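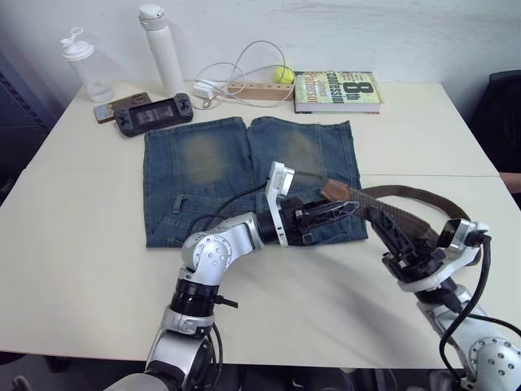
Open with the clubs. 4 years of stand-up before anyone let me near a documentary, and I thought the two jobs were the same job. Stand there, be funny, get off. Do the Coste gig story, keep it SHORT (the heckler, the fire door, out). Then the bottles, back left corner of the table - the clear one with the flip-top, you look straight through it to the wall. The tall white one next to it, you get the outside and that's your lot. On stage I was the white one. Whole act was a lid. Fronting a series they want the clear one. Pause, let them look. Move on.

**How Bumiden happened**

- Yannick Pons rings at 7 am, which should have told me everything
- six parts, old canal towns, a boat, me. No script
- I said I can't steer. He said good
- read out the first line of his pitch, wait for the laugh, if none go straight to Tremilach

Slow down here. I rush this every time.

**Tremilach, episode two**

Lock keeper's house, date over the door, 1666. I had a joke ready about the date. Used it on the keeper. Nothing. Used it again, louder - show them the face I pulled. He waited, then told me about his father and the flood, and he talked for 38 minutes without me saying a word. Best thing in the series. My joke isn't in it. Yannick kept the silence after my joke tho, and people still come up to me about that silence.

Point for the room: the crew knew before I did. Sound guy had stopped looking at me and was looking at the keeper. Watch your sound person. 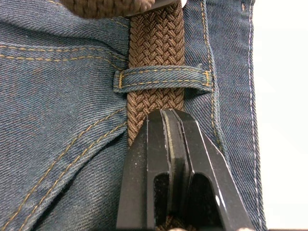 So by episode three I'd thrown the jokes out and went too far the other way. Nodding. Endless nodding. Do the nod. We got back to the edit and there was nothing to cut to, just me agreeing with people on a towpath. Yannick's note said "where is Ehsan". Had it on my fridge till May.

What I do now:

- write the jokes anyway, leave them in the van
- ask the question I actualy want to ask, even if it's dumb
- if I'm bored, say so to the director and not to the guest
- never do a second take of a real laugh

**Grundasside - the bad one**

Don't skip even if running late. The rain, the wrong village, piece to camera outside a house where the man came out and asked us to leave. We used it. Should we have? Say I'm still not sure. Yannick says yes, I lean no. He did sign the form, later, and he got a cake out of it. Ask for hands - who'd have left it in? Don't argue with the hands.

**Letters bit**

3461 emails and letters after the last episode went out. Most about the boat. People really love the boat. Read two: the one from the retired teacher, the one that's just "more locks please". NOT the long one, I choke up and then there's no time for questions.

**Questions**

They'll ask if I miss stand-up. Yes. Did a club last month, died, loved it. They'll ask about a second series - say we're talking, look at Yannick if he's in the room.

Water. Thank the organizers by name, check the name on the badge first. Clip plays as I walk off, don't talk over teh clip.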